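Hallgrímsson opens Osdale test hall to visitors for mixed-bin picking demonstration

OSDALE, 2018-11-09 - Hallgrímsson, the warehouse automation company, opened its Osdale test hall to customers, suppliers and local residents this week for an open day built around one job: taking unrelated objects out of a single bin with a robot arm.

The open day was the first at the Osdale site. Visitors came through in small groups and spent most of their time at the picking station, where engineers ran the arm and answered questions between runs. Groups from the Burier distribution center, which has been a test partner on the project since February, attended the morning sessions. Afternoon sessions were open to anyone who had registered.

The project is called Hovside. It deals with returned goods and mixed stock, where one container can hold household items, clothing, tools and toys with no order to them. Most picking systems in use today are set up for a known range of products, and each new product has to be entered before the system can handle it. Hovside is meant to work without that step. The software looks at what is in the bin, chooses a place to grip and sends the arm in.

For the demonstration the bin was filled with the kind of things that turn up in returns. Hard items with a clear shape, such as a shoe or a plastic bowl, were put in with soft and fuzzy ones that change shape when touched.
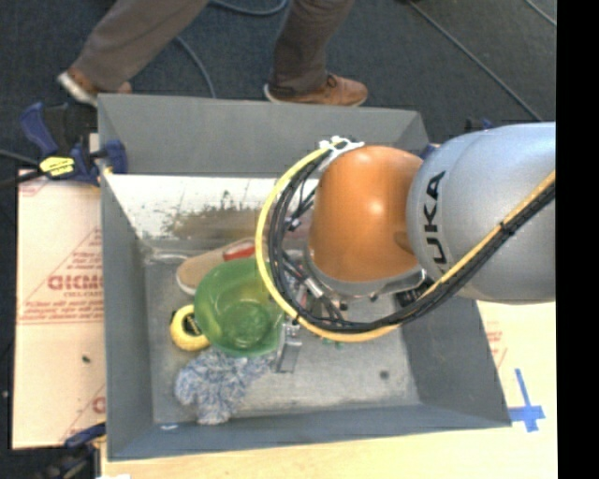
Bowls are a useful test because there are several ways to pick one up and most of them are poor. A grip on the rim works if one finger goes inside and the other stays outside. See-through plastic adds a second problem, as depth cameras often read the surface behind it. Soft items are difficult in a different way - the arm may close on a few loose fibers and lift nothing.

Hallgrímsson uses a KUKA arm at the station, with a narrow-fingered gripper developed by the company's own engineers. The fingers are slim so that they can reach between items lying against each other and get close to the walls of the bin. Corners remain the hardest part of the container to clear, and the project team told visitors so. Work on a revised finger shape is under way.

Visitors were invited to bring small objects of their own and add them to the bin. Staff checked each one for weight and for anything that could break or leak. The project team kept a record of every attempt, including the failed ones, and will use it in the next round of software training.

The test set for Hovside now contains 800 objects. It is made up of ordinary goods bought in stores or passed on by Burier from its returns line. Objects are replaced when they wear out, and worn ones are sometimes kept in on purpose, as returned goods are not always in new condition.

The open day also included a talk on safety around robot arms and a session for students from local technical programs. The students asked mostly about training and hiring. Hallgrímsson has 9 people working on Hovside and plans to add 2 more at Osdale, both in software.

A trial at the Burier distribution center will follow once testing in Osdale is complete. It is planned to last 6 months and will cover one returns line. Burier staff will continue to sort goods by hand on the other lines during that time, and results from the trial will be compared with theirs.

Hallgrímsson intends to hold a second open day at Osdale after the trial has started. Companies that handle returns or mixed stock and would like to send objects for testing before then can contact the Osdale office. Objects should fit in a standard bin and be light enough to lift with one hand. Items sent in will not be returned unless this is arranged beforehand.

About Hallgrímsson

Hallgrímsson develops picking and sorting systems for warehouses and distribution centers. The company runs its test hall and software office in Osdale.

Press contact: Hallgrímsson press office, Osdale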